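４月

朝から曇り。洗濯物を外に出すか迷って、結局部屋干しにした。昼前に郵便局へ行き、小包をひとつ出す。送料は855円。帰りにパン屋で食パンを買った。

午後は衣替えの続き。先週から少しずつやっているが、押し入れの前に箱が積んだままで、掃除機をかけるたびに動かすのが面倒になってきた。今日は上の段の箱だけ終わらせると決めて、服を居間に運び、一枚ずつソファの上で見ていくことにした。床に広げるより腰が楽だ。

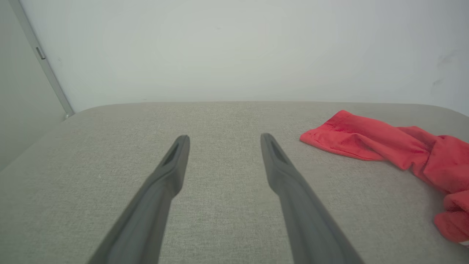 ソファと赤い服。

グレーの布張りの上だと赤はよく目立つ。糸くずや毛玉も見つけやすい。夜は電灯の色のせいで小さなしみを見落とすので、服を見るのは明るいうちに限る。

箱の中身は思ったより古いものが多かった。襟の伸びたTシャツは雑巾用の袋へ。ネルのシャツは肘が薄くなっていたが、もう一冬は着られそうなので残す。セーターは二枚とも手洗いしてからしまう。洗剤が切れていたので、夕方に買い足すものとしてメモに書いた。

赤と白の長袖は少し迷った。スケルトソープに住んでいたころ、隣の部屋のティモテ・ルブランが引っ越すときに譲ってくれたものだ。駅前の古着屋で300円くらいの感覚で買ったと言っていたが、向こうの値段でいくらだったのかは聞かずじまいになった。部屋着にするには十分だし、残す方に入れた。
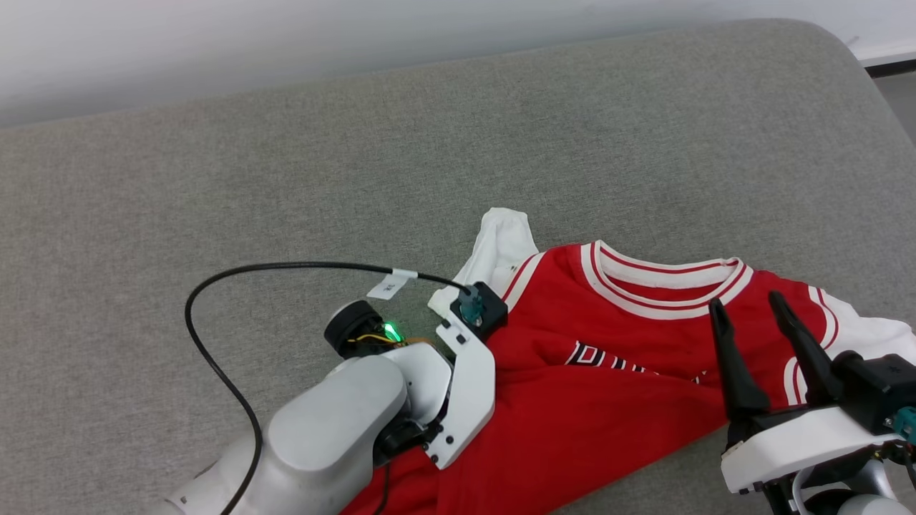 畳み方は前と同じで、袖を内側に折ってから裾を二回折り返す。引き出しに立てて入れるときは幅をそろえておかないと倒れてくる。去年は適当に詰めたせいで、下の方の服を五月まで忘れていた。今年は長袖を手前、厚手を奥にする。

四時すぎに上の段が終わった。空いた箱は二つ。ひとつは潰して資源ごみへ、もうひとつは冬の帽子と手袋を入れるのに取っておく。下の段はシーツと毛布なので、晴れた日にまとめて干してからにする。

夕方、買い物。洗剤、卵、ねぎ、豆腐、珈琲豆。合計1740円。夕飯は豆腐とねぎの味噌汁、鮭、昨日の残りのきんぴら。部屋干しのタオルがまだ湿っていたので、窓のそばへ移した。９時に風呂。明日は図書館の本を返す。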